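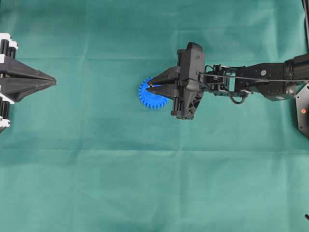 Ticket: Dishwasher stops mid-cycle, shows E4
Product: Jurkel 500 built-in
Status: Closed
Opened: 2025-06-03

Reported problem
The machine fills, runs for 4 minutes, then stops and beeps. The display shows E4. There is an inch of clean water in the bottom. It happens on Normal and Eco. Rinse Only finishes, but the floor of the tub stays wet. The unit was installed last October by Pincombe Appliance and has had no earlier faults.

Tried before contacting us
Power off at the breaker overnight. Cleaned the filter. Ran it empty with vinegar. Same code each time.

First reply
E4 on this model is a slow drain fault. Please check the drain hose behind the unit for a kink, then take off the filter and look into the sump with a flashlight. Turn the breaker off first.

Customer update
Hose is straight. Sump looks clear. The garbage disposal on the same drain was replaced two weeks ago – a Kulari 900.
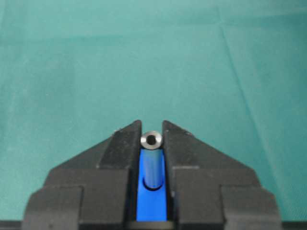
Could the new disposal be causing the E4 code?

A new disposal has a plug in the dishwasher inlet, and it has to be knocked out before the hose goes on. If it was left in, the dishwasher can't drain.

Customer update
Plug was still there. Knocked it out with a screwdriver and hammer, fished it out of the disposal with pliers, and put the hose back with a new clamp. Normal cycle ran to the end – no code, no leaks under the sink. Eco finished too.

Closed. No parts sent.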